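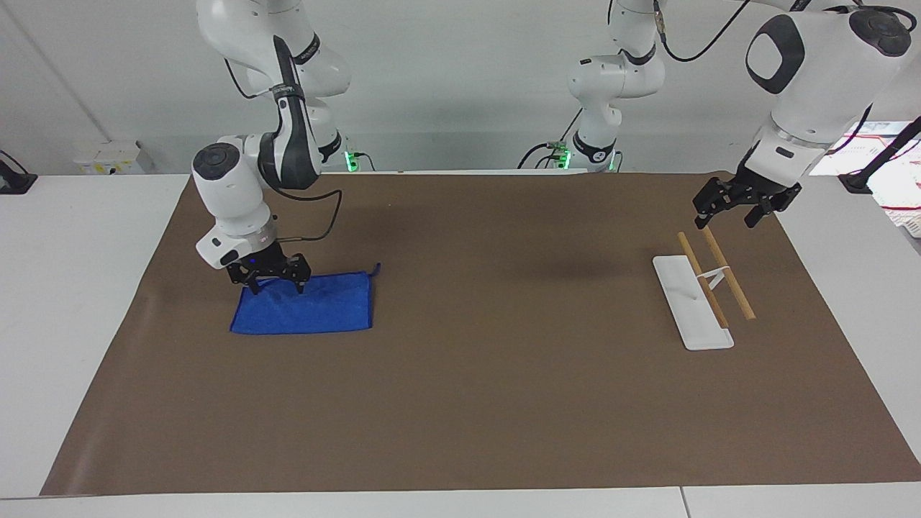

Posted 23 August 2025 by the Liltard manipulation team, Prindstead

Call for participants: help us find out why our grippers let go (and why they sometimes don't)

We are looking for 30 people to spend a session with us at our Prindstead lab, running tabletop tasks on a two-arm robot and helping us chase down a fault we haven't been able to pin on any one part. No robotics background needed. If you like puzzles, and you don't mind doing the same small job many times over while watching very closely, you will probably have a great time.

What went wrong

In July we were partway through a long run of two-handed tasks: towels, chopsticks, that sort of thing. Vimau, our control software, was told to open the left gripper and reported that it had opened. It had not. The arm pulled back with the fingers still closed on a chopstick stand, dragged the stand across the mat and carried on until the operator hit the stop button. The stand ended up on the floor. The operator was fine, but her hand had been on the table reaching for the towel, and that is much closer than we want anyone's hand to be.

We stopped all sessions the same afternoon. Then we went back through the logs and found the same mismatch in 8 of the last 100 runs. The other times the fingers came loose a moment later and the task finished, so it was never written up. Some of those were marked as good runs! That bothered us more than the stand did.

What we know so far: it happens on both arms. It happens with soft things and with hard things. Swapping the gripper cables made no difference we could measure. It seems to show up more with some operators than others, and that is where you come in. Our regular crew all learned from the same person and all move in much the same way, so we need people with different habits, different speeds and different hands.

What you will do

You'll guide the arms through short tasks from the operator station, which is set back from the table behind a marked line. Typical ones are folding a cloth, picking up a pair of chopsticks and setting them down again, or moving an object from one arm to the other. After each try you fill in a short sheet: did the gripper do what you asked, when you asked? We really do want your impression, even if it's only "that felt slow." Two of our best leads came from remarks like that.

Expect a safety talk and some practice time first, then blocks of tasks with breaks. You can stop whenever you want and you'll still be paid for the full session.

What we changed before reopening

The reach limits on both arms are tighter and top speed is down to 67 percent of what it was. Vimau now checks finger position against the command and halts both arms if they disagree. There is a second stop button at the operator station and a staff member holds a third. Hands stay off the table while the arms are powered, ours included. If the fault shows up, everything halts, we write it down and we reset. You have not broken anything. We'll be delighted.

Who can take part

Adults 18 and over who can sit comfortably for a while and use both hands on the controls. Left-handers are especially welcome, we have hardly any. So are people who sew, cook, play an instrument or fix things. Glasses are fine. Please don't apply if you have run sessions on our Jaber setup before, as the controls are close enough that you'd bring the old habits with you.

How to apply

Use the sign-up form on the Liltard page and tell us which hand you write with, what you do with your hands most days, and which times suit you: mornings, afternoons or evenings. We'll reply to everyone, including those we can't fit in. Step-free entrance, parking behind the building, coffee and snacks in the break room.

Participants will get the write-up when it's finished, including the parts that don't make us look good.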